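Ticket: footwear bench, station 2 – left/right footbed mismatch
Status: open, waiting on parts
Site: Tamport
Opened: June

Reported fault: left footbed reads low against the right when both are loaded with the same test weight. The offset appears after strap adjustment and stays until the next zero.

09:10 – Zeroed both sides with nothing on the footbeds. Left 0, right 0. Loaded 4,000 g each side. Right within limits, left short by 200 g.

09:35 – Swapped the left and right leads at the logger. Fault stayed with the left footbed. Logger input ruled out.

10:05 – Cleaned the left connector and reseated it. No change. Straps opened fully and the test repeated: left short by 33 g, inside the limit of 100 g. Straps closed again to the usual hole, offset back to 200 g.

Shoe and straps on the station 2 table: 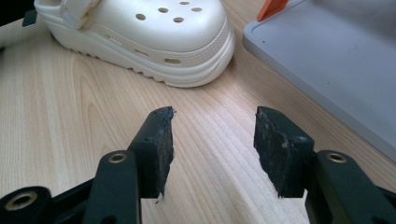
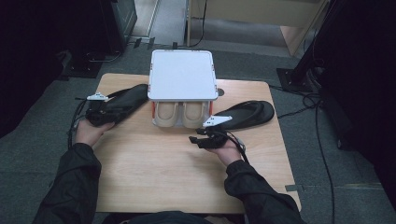

10:40 – Suspect strap tension pulling on the lead at the heel. Slackened the heel strap by one hole and rerouted the lead clear of the buckle. Three loads in a row inside the limit.

11:20 – Refitted the Malitz strap set from station 1 as a cross-check. Same result with the lead routed clear, same fault with it under the buckle.

Interim: keep the lead outside the heel strap on both sides. Zero after strapping – not before.

Parts: one left lead with strain relief, ordered from Tekine. Old lead to be kept in the drawer until the new one has passed the same load test.

Not checked yet: right side with the lead deliberately trapped.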